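Removing a sticky film from a pink plush without flattening the pile

Posted in Household Care > Soft Toys and Textiles
1074 views

Plovier

I have a small plush toy, short pile, saturated pink all over, bead eyes. It was stored from August onward in a box with a vinyl placemat, and one side of the body has picked up a tacky film. The pile on that side has clumped into small points. The rest is fine.

There is no sewn-in care label. I can find a stub in the side seam where one was probably cut off, so I don't know the fibre or the filling. It feels like polyester pile over polyester fill, but that is a guess from handling it. The eyes are glossy black and look like plastic. They don't rotate when turned with a fingernail.

So far I have tried:

A dry toothbrush. It separated the points, and they closed up again overnight.
A damp white cloth, cold water only. No colour came off on the cloth and the film was unchanged.

I have not used any detergent. What concerns me is the dye, as a pink this strong must have a fair amount of it, and the pile, which I have ruined once before on another toy by using water that was too hot. I would also like to know whether the whole toy has to be immersed or whether one side can be treated alone without leaving a tide mark.

It is the pink one on the white table:

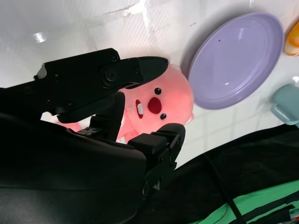
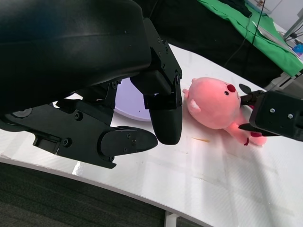

Pink plush toy, lying on its side in both; pale lavender disc partly visible in the second.

Water here is hard, if that changes anything. I have a front loader, a bar of plain laundry soap, a bottle of liquid wool wash and a hair dryer with a cool setting. I would prefer not to buy a specialty product for a single toy.

Patow

The film is most likely plasticizer from the vinyl. Soft vinyl gives it up slowly to whatever it is pressed against, and a closed box in warm weather speeds that along. It is oily, so plain water won't shift it. A surfactant will.

Treat the surface first and leave immersion as the fallback. Filling holds water far longer than pile does, and a toy that is soaked through can take several days to dry in the centre.

Test the dye before anything else. Your cold water test is useful but it doesn't cover detergent. Put one drop of diluted wool wash on the underside, leave it for 3 minutes, then press with a white cloth. Press only, no rubbing. If the cloth stays white, go ahead.

Mix 4 mL of wool wash into 1 L of lukewarm water. Keep it under 30 degrees. Whisk until there is foam on top and use the foam alone. Work it into the affected side with a soft toothbrush, in the direction the pile lies, and leave it for 20 minutes. Then lift it off with a cloth wrung out in clean water, rinsing the cloth often. Residual detergent attracts dirt and feels tacky in its own right, and people often mistake that for the original problem and apply more.

On the tide mark: these form at the boundary where a wet area dries against a dry one. When you have finished the affected side, wipe the entire toy with a damp cloth so there is no boundary. Include the seams, the back of the head and the area between the legs. Your hard water could leave a little mineral on the pile, so do the last wipe with distilled water if there is some in the house for the iron.

Dry on a rack with air moving underneath. The cool setting on the dryer is fine, held at arm's length, brushing as you go. Do not use the warm setting. Polyester pile takes a permanent set from heat, and I would guess that is what happened to your previous toy — the tips fuse slightly and no amount of brushing brings them back.

Two applications is normal for plasticizer. If it is still tacky after the second, come back and say so.

Hayat

just put it in a pillowcase and run it through the front loader on delicates, cold. tie the top with a hair elastic. I've done all of ours this way and they come out fine, some of them pink too. air dry on the line. the bead eyes are okay as long as they're on tight

Ilach

I would not go straight to the machine when the filling is unknown. Polyester fill survives it. Foam crumb and some older fillings do not, and you can't tell until the lumps appear. If you do end up there, squeeze the body first and listen. A crunch or a gritty feel suggests pellets or crumb, and in that case keep to surface cleaning.

Patow's method is sound. I have a few additions.

Before any liquid, try an absorbent powder. Cornstarch works and is already in most cupboards. Dust it over the tacky side, press it down to the base of the pile, leave it overnight, and brush it out over a sheet of newspaper. It takes up a portion of the oil and makes the foam stage shorter. On a strong pink it will look chalky until it is all out, so follow with a vacuum through a piece of stocking.

Skip the bar soap. With hard water it forms scum, and scum in short pile is worse than what you have now. The wool wash is a better choice, provided it isn't one of the no-rinse types with added lanolin. Check the back of the bottle.

Mask the eyes with a bit of low-tack tape if you are using a brush near the face. Glossy plastic scratches more easily than people expect and the haze can't be polished out at that size.

Lastly, don't return it to the same box until the box has been washed as well. Wipe the inside with dish detergent, dry it, and keep the vinyl somewhere else. An unbleached cotton bag is suitable for the toy.

Plovier

Thanks. Squeezed it, no crunch. The wool wash bottle does list lanolin, so I will get a plain one with the groceries. Drop test with diluted dish detergent in the meantime: cloth stayed white. Cornstarch is on now.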